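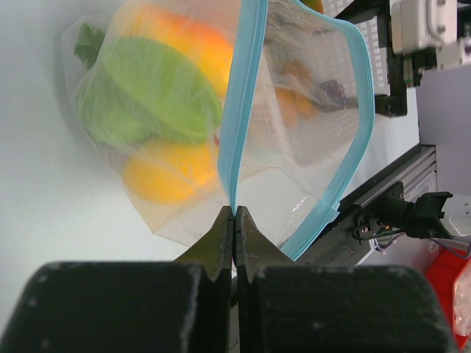
Why did the arm keep pulling after the bag had snagged? The stop limit was set on motor current averaged over a long window, so a short, hard pull never reached it.

Our project, which we named Marnura, is a two-arm bench for sorting items between bags and trays. The team is Samran Tanasarn (control), Nantana Noiphan (grippers) and Nizar Aoun (logging and this report). Our supervisor is Prapai Jaidee.

## What happened

On June 17, 2024 we were running the bag task at low speed. On run 11 the right gripper closed on the edge of a bag and the film caught at the notch near the base of one fingertip. The program read this as a good grasp and started the lift. The arm pulled for 3 seconds until Samran pressed the stop button. One fingertip was bent and a bolt on the wrist bracket had worked loose. No one was hurt, but Nantana had been about to reach in and straighten the tray - our written procedure did not forbid it.

The task needs both arms at the middle of the table, one at the bag and one over the tray, and a hand put in between them has little room.

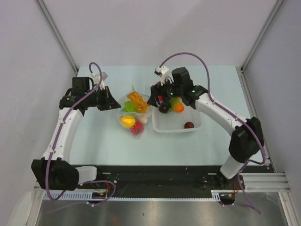 ## Cause

We found two faults.

- The current window was left at the value from January, when we only moved rigid parts.
- The grasp check looked at finger position alone. Film wedged beside the tips gave the same reading as film held between them.

## Changes

The window is now 30 times shorter. Nantana put tape over the notches, to be replaced by new tips. Hands stay outside the enclosure until both arms are powered down, and a second person stands at the stop button.

We repeated the snag on purpose with the new setting. The arm stopped each time, though it still stretched the film. The grasp check has not been rewritten yet.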